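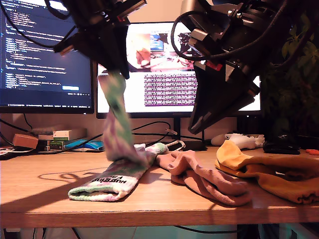 家政与纺织品管理 讲义
第六讲 袜类的分拣、配对与折叠

一、本讲范围

本讲讨论短袜与中筒袜在洗涤干燥之后、入柜之前的处理,包括分拣、展平、配对、折叠四道工序。连裤袜、医用压力袜另见第九讲。洗涤温度与洗涤剂的选择已在第四讲讲过,不再重复。

课前请复习第二讲的针织结构部分,尤其是罗纹组织与平针组织的区别。袜口、袜筒、袜跟、袜尖四个部位的名称在作业中须统一使用,不得以“上面”“下面”代替。

二、术语

袜口:袜子开口处的收紧部分,多为罗纹,内织弹性纱。
袜筒:袜口至袜跟之间的筒状部分。
袜跟:包覆足跟的部分,有成形袜跟与无跟两类。
袜底与袜面:脚掌一侧与脚背一侧。
袜尖:包覆脚趾的部分,缝合线一般位于袜面一侧。
单只:分拣结束后未找到对应者。单只不等于废品,处理方法见第七节。

三、分拣

分拣在平整台面上进行。木质书桌、餐桌均可,台面须干燥,无毛刺。线缆、文具等移至台面后侧,避免与织物勾连。

分拣次序为先颜色,后花型,再长度,最后看材质。颜色差别最大,辨认最快,放在首位可减少后续比对的次数。浅色与深色分置台面两端,中间留出操作区。

扎染袜须单独归类。扎染花纹由捆扎和浸染形成,同一双的两只之间,色块位置和浓淡一般不一致。以浅绿、白、淡紫旋涡纹为例,配对时应比对色系组合与底色,不应要求旋涡位置重合。初学者常把同一双扎染袜误判为两只单只,批改作业时此类错误较多。

印字袜以文字为辅助依据。文字在折皱处往往只露出一部分,应先将印字面展平再读。文字倒置时以袜口为基准转正,不要反复翻转织物。例如印有“Hugging Face”字样的扎染袜,文字落在折叠处时后一个词不易读全,展平之后再作记录。

纯色袜的难点在近似色。灰粉与浅粉、芥末黄与赭黄,在不同光线下容易混淆。同一只袜子翘起的袜口受光较强,颜色显得鲜亮,袜身背光处则偏深,不能据此判断为两种颜色。比色时两只袜子须平放,取相同部位,朝向同一光源。显示器光线偏冷,不宜作为比色光源。

四、展平

步骤如下。

1. 一手捏住袜口边缘,将袜子提离台面,使袜筒自然下垂。捏取点应靠近边缘,不捏袜筒中段。
2. 观察下垂部分是否扭转。袜筒呈绞拧状时,轻转袜口至纵行线圈竖直。
3. 袜尖先着台,随后放低袜口,使袜底逐段贴合台面。
4. 用手掌由袜跟向袜尖、再由袜跟向袜口各抹平一次。
5. 检查袜尖是否内翻。内翻者伸手入筒推出,再重复第四步。

提起时只有一部分离台、另一部分仍平摊在台面上的,称为半提。半提适合短袜的翻面与移位,用于中筒袜则容易使袜筒在离台处产生斜向折痕。

揉成一团的袜子不可直接抹平。应先找到袜口与袜尖两端,分别向外轻拉,待折皱松开后再按上述步骤处理。对折后压住自身的袜子,先掀开上层,再行展平。

五、配对

配对以两只袜子并排、袜口对齐为准。依次核对下列各项:

颜色或色系是否相同;
袜筒长度是否相同,允许差值为 2 毫米;
袜口罗纹宽度是否相同;
袜跟位置是否对应;
材质标示或手感是否一致;
磨损程度是否接近。

磨损程度只作参考。同款多双同时使用时,两只磨损不一并不妨碍配对。长度超出允许差值时,应先排除弹性纱拉伸未回复的情况,静置后重测。

六、折叠

(一)对折法。两只重叠,袜口对齐,自袜尖向袜口对折一次。适用于短袜。优点是袜口不受拉伸,缺点是移动时容易散开。

(二)三折法。两只重叠,袜尖折至中部,袜口一端再折下,末端塞入夹层。适用于中筒袜。成品呈长方形,可竖立收纳。

(三)翻包法。两只重叠卷起,以外侧袜口翻转包覆。成品紧实,但外侧袜口长期受张力,罗纹回弹下降。本课程不推荐用于长期存放,旅行装箱时可以使用。

Skollent 收纳格适合三折法成品,Flamon 浅抽屉适合对折法成品。实训室两种均已备齐,使用后归位。

七、单只的处理

单只统一放入标有“待配”的盒内,记录颜色、花型、长度三项。下一次洗涤后先与盒内单只核对,再处理其余袜子。连续两次核对仍无对应者,转入备用,可作同色替补或擦拭用布。

八、实训记录

记录人:Ashraful Kodikara
复核:Margaux Masson
记录日期:22/01/2025

本批样品编号 1 至 1,331。按本讲第五节的标准核对,一次配对成功 553 双,共 1,106 只;其余 225 只进入第二轮核对。第二轮数据尚未录入,计算配对率时只使用第一轮结果。

第一轮配对率按只数计算:1,106 ÷ 1,331 = 83.1%。不要用双数除以只数,两者单位不同。

九、作业

1. 任取五双不同花型的袜子,完成分拣与配对,填写记录表。其中至少一双为纯色,一双带印字。
2. 对同一双中筒袜分别采用三折法与翻包法,各存放七天,测量袜口平放宽度的变化。测量前静置一小时。
3. 说明扎染袜配对时不以花纹位置为依据的原因,不超过二百字。

记录表在下次课前交至实训室门口的文件盒,表头写明姓名、班级与样品编号范围。阅读材料为教材第六章第二节与附录乙。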